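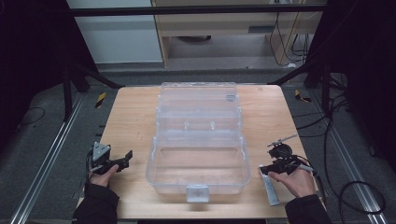

Bench two, the clear box, before the count.

Fiction > Short pieces > The Rule of Five

16 September 2021
By Noeline Halliday

The new standard ran to 600 words and Aroha Dunstan had read it twice on the bus. A grip on the box, it said, must be "considered".

"Considered by who?" she asked.

Tâm Hồ had both grippers in his hands and his sleeves pulled down. "By me, I suppose."

"And how would Kuvorach know?"

He shut the jaws on nothing and opened them again. Rule 5 wanted both jaws in view before the box was touched. Rule 6 wanted a pause. Neither said how long, and last week Kiri had marked a run as bad for pausing too much.

"They want the robot to learn good habits," he said.

"From you? You leave your tea on the rail."

"There isn't a rule about tea."

There would be by November. Aroha had worked under four sets of rules at Fluleton and every one had grown that way, out of somebody's bad afternoon. She ticked the sheet for the latch, the tube and the cables, though she had only looked at the latch.

"Ready?" said Tâm.

"Consider it," she said, and started the clock.

Contact | © Noeline Halliday | Back to top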